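Chapter 6
Rooms That Talk Back

In this chapter
Where sound goes after it leaves your mouth
Reflection, absorption and the trouble with nice surfaces
Reverberation time and how to estimate it
Why people in restaurants shout

The lunchroom at Zanness seats 35 and was, by every account, a handsome piece of work. It had a polished floor, a long run of glass, a plaster ceiling and tables with tops you could see your sandwich in. The staff admired it for most of a morning. Then they all sat down to eat in it at once, and by the second week a good number of them were having lunch in their cars.

Nothing in the lunchroom was broken. The ventilation was quiet, the kitchen was behind a proper door, and the road was far enough away to be ignored. All the noise in the room came from the people in it, saying the sort of things people say over lunch. The room simply kept hold of what they said for longer than anyone wanted.

Dezső Kerekes, called in to find out why, clapped his hands once in the middle of the floor and waited. He had brought a case of instruments along and used them later, as the invoice required, but the clap told him most of it. A clap in a well-behaved room goes off like a snapped twig. The one at Zanness bloomed, hung around near the ceiling and left in its own good time. The instruments gave a reverberation time of two seconds, a fine figure for a choir and a poor one for asking somebody to pass the salt.

6.1 What happens to a sound indoors

Outdoors, on open ground, a sound leaves its source and mostly keeps going. It spreads out, gets weaker and becomes somebody else's problem. Indoors it meets a surface almost at once, and one of three things then happens to its energy. Some is reflected back into the room. Some is absorbed, meaning that it ends up as a very small amount of heat in the material. Some passes through and is heard by the neighbors, who will be dealt with in a later chapter.

How the energy is shared out depends on the surface. Hard, heavy and smooth materials reflect nearly everything. Soft, thick and porous ones let the air move in and out of their pores, and friction does the rest. Thin panels with an air gap behind them flex a little and soak up low notes, while leaving the high ones more or less alone. A carpet does the reverse, and this is why a carpeted room can sound dull and boomy at the same time, a combination very few people ask for.

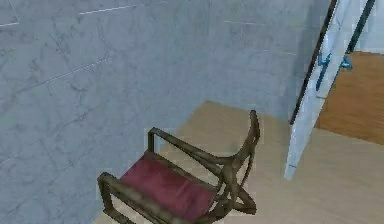 Figure 6.1 Interior corner with a marble-like gray wall and a smooth beige floor.

Corners deserve a word of their own. Where two walls meet, a sound that strikes one is likely to be handed on to the other, and from there it heads back toward the place it came from. Low-frequency sound builds up along these lines, and more so where two walls meet the floor or the ceiling. Students who own loudspeakers have usually found this out already, and so have the people living beneath them.

The ear treats early and late reflections very differently. Those that arrive within a small fraction of a second of the direct sound are folded into it, and the speaker seems a little louder and fuller. Late ones are less welcome. They land on top of the next syllable, and since consonants are short and weak while vowels are long and strong, it is the consonants that get buried. You are left listening to a string of vowels and guessing. Most people guess rather well, but it is tiring, and they tend to blame the person talking.

6.2 Reverberation time

Reverberation time is the usual measure of how long a room hangs on to a sound. Switch off a steady source and the level falls. The time it takes to fall by an agreed and very large amount is the reverberation time, given in seconds. For our purposes two rules carry most of the weight:

A bigger room, other things being equal, has a longer reverberation time.
More absorption makes it shorter. Double the total absorption and you halve the time.

Total absorption is found by taking each surface in turn, multiplying its area by its absorption coefficient, and adding up the results. The coefficient runs from nothing for a perfect reflector up to one for an open window, the best absorber known and a hard one to sell in winter. People count as well. A seated adult in ordinary clothes is a respectable absorber, and a full hall may sound quite different from the same hall at rehearsal. Conductors know this and worry about it. So do the authors of school plays, though usually for other reasons.

The second rule has a sting in it. In a bare room, the first few absorbent panels make a difference everybody can hear. Once the room is fairly well treated, the same number again may hardly be noticed. This is worth explaining to a client before the second order goes in.

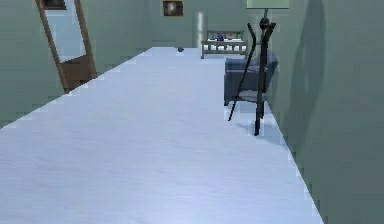
Irén Vörös thinks the halving rule is taught with far too straight a face. It assumes, she points out, that sound is spread evenly through the room and that the absorption is too, and she has yet to meet a building that went along with it. Put all your absorbing material on the ceiling of a long, low room and the sound will go on bouncing between the walls quite happily, whatever your arithmetic says. Her advice is to treat the formula as a first guess and then go and clap.

We agree with her, up to a point. The formula is wrong in most real rooms and useful in nearly all of them. It tells you whether you need a little absorption or a great deal, and it does so before anybody has bought anything. Section 6.4 looks at what to do when the even spread cannot be relied on.

6.3 The people problem

Back at Zanness, the reverberation time explained the blurring. It did not quite explain the cars. For that we need to look at what talkers do when they can't hear themselves, and the answer is that they raise their voices, usually without knowing it. The next table does the same. The first table, now facing a louder room, goes up again – and so on, until everyone is speaking at a level normally kept for warning people about trucks.

Kerekes proposed 14 ceiling panels and a thick curtain along the wall opposite the glass. Management asked whether a sign requesting quiet conversation might be tried first. It was tried, and was still up when the panels arrived.

Before reading on, find a room you dislike eating in and write down what each of its main surfaces is made of. You will need the list for the first worked problem.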